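October, 6:40 am, ops room, Zarora field

Transition notebook, continuing from the green one. Cutover of ground handling records from the old Zarora system to the Girnanura group setup. Second try.

Stand allocation came across clean. Fuel log did not. 118 turnarounds in the test batch, 77 matched on block-on time, rest are off by exactly an hour. So it's the clock setting again, old system keeps local and Girnanura wants UTC. Thought we fixed that in the spring. Apparently only for arrivals.

Tow requests: fine. De-icing: not tested, no data yet, come back when it gets cold.

Baggage belt messages still doubling up when a flight changes gate. Ran it 3 times, same result. Doesn't happen if the gate change goes in before the inbound lands. Workaround for now, put a note on the desk for the night shift. Not a fix!!
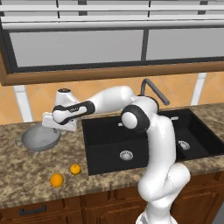
Viola Melis disagrees about the belts, she thinks the duplicates come from the Iria feed and our side only repeats what it gets. Wants the raw messages pulled before anyone touches the gate table. Fair. Will pull them tonight after the last departure, when the feed is quiet.

Raw log holds 1,000 lines and then overwrites, so has to be saved right after a gate change or it's gone. Remeber this, lost it last time.

Other stuff:
- badge readers at the cargo side still on the old company code, Nanayakkara say they need a signed request from the new entity. Which letterhead?? ask
- phone list out of date, half the extensions moved
- Kavinda Mridha has the apron checklist, new version has de-icing on page two, old one goes in the bin

11:15. Changed fuel log to UTC on the test copy, reran the batch. All match now exept the ones past midnight, date rolls over wrong. Closer. Leaving live alone till that's sorted.

Next: midnight rollover, Iria messages, letterhead question.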